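Home | Contents | Chapter 2 | Index
Print | E-mail this page

Chapter 2
Folding and Sorting Garments

Before a garment is folded, it must be opened and its parts found. Trim and hems guide this work. 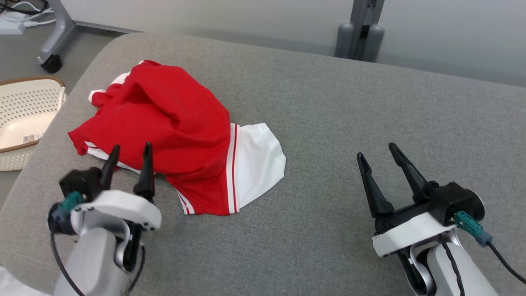
Figure 2.1 Red and white garment before folding

Students should choose a broad, padded surface – a cushion will serve – and clear it of other laundry.

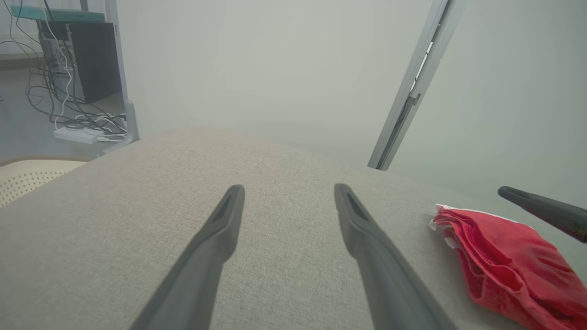 Sharifi, Textbook Editor

Locate the hem first. Smooth the cloth outward from it
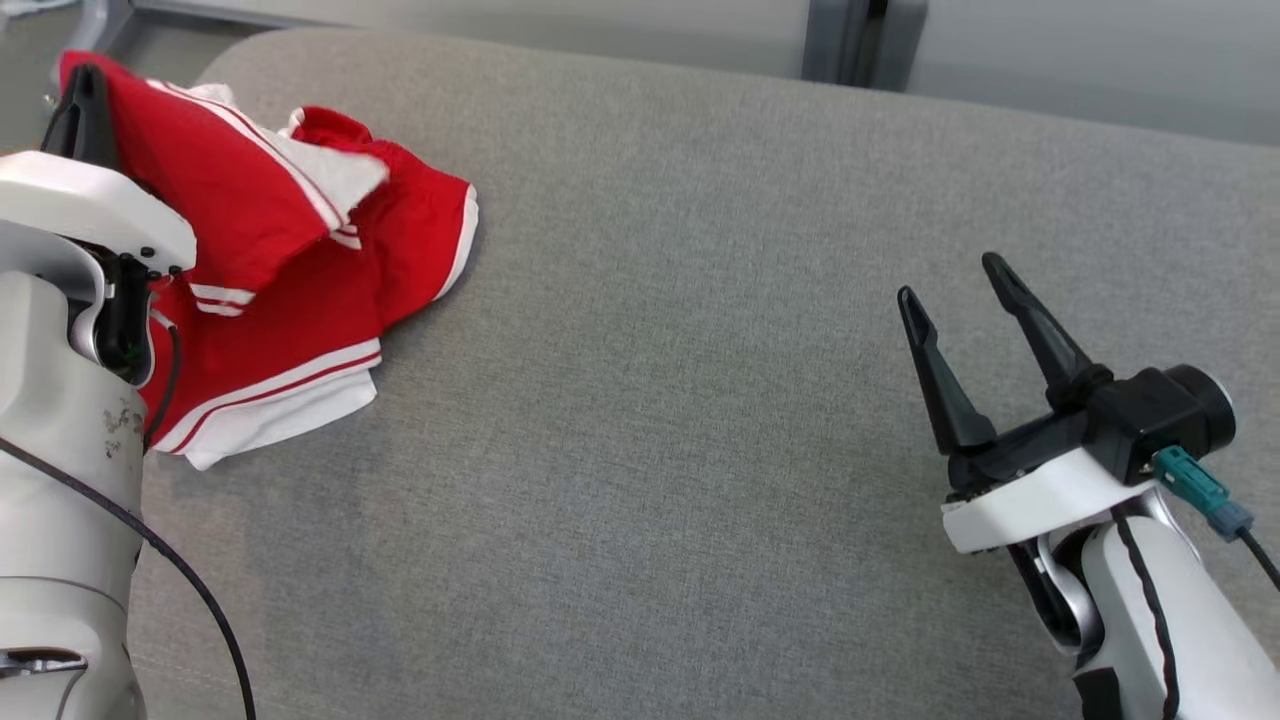 and bring the sleeves in line with the body. Exercises begin on page 18.

Contact Welarano Press | © 2019 | Back to top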